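# Running the wash room at Plotside

Nisreen Salameh took over the shared laundry at Plotside in September, four years after moving into the building. She hadn't asked for the job. The woman who kept the booking sheet was moving out, and Salameh was in the hallway when she came down with the folder.

"She handed it to me and said the pens were in the drawer," Salameh says. "That was the training."

Plotside has 37 apartments and one wash room, on the ground floor behind the bike storage. Tenants used to write their names on a paper grid taped to the door. People crossed each other out. Some booked every evening for a month and used two of them.

Her first change was to limit each household to two open bookings. Once you have used one, you can make another. The grid stayed on paper. A tenant had suggested a booking app, and the landlord, Trerkside, got a price for it: 3,000 dollars for the first year.

"I said we could buy a lot of tape for that," Salameh says.

The second change was harder. Under the old rule, wet clothes left behind could not be touched. The next person had to go and knock on doors. Now there is a 15-minute wait, and after that you may move the load to one of the baskets on the shelf. Salameh wrote the notice herself and rewrote it twice after complaints about the tone. The first version had the word "must" in it six times.

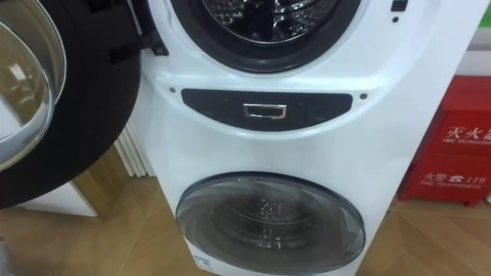

Tomasz thinks the wait is too short. He works nights and sometimes sleeps through his alarm, and he told her he would sooner find his shirts where he left them, even if it held up the whole building. He also said the baskets were never clean enough. Salameh washed the baskets. The 15 minutes stayed.

She has had fewer arguments over money than she expected. A wash costs the same at any hour, and the charge goes on the monthly rent bill. What people do argue about is detergent. Some tenants use far too much, and the next load comes out smelling of it. A neighbor with a small child asked for a ban on anything scented.

"I can't police that," Salameh says. "I put up a sign asking people to measure. Some do – I can smell who doesn't."

Lint and coins are a regular chore. She keeps what she finds in a jar by the mailboxes, and so far it holds buttons, a house key and 95 cents. No one has come for the key.

The late slot is the one still not settled. Booking ends at ten, and the families on the ground floor would like nine. Salameh has asked both sides to write down which evenings matter to them. She has four replies so far, one of them on the back of an old booking sheet.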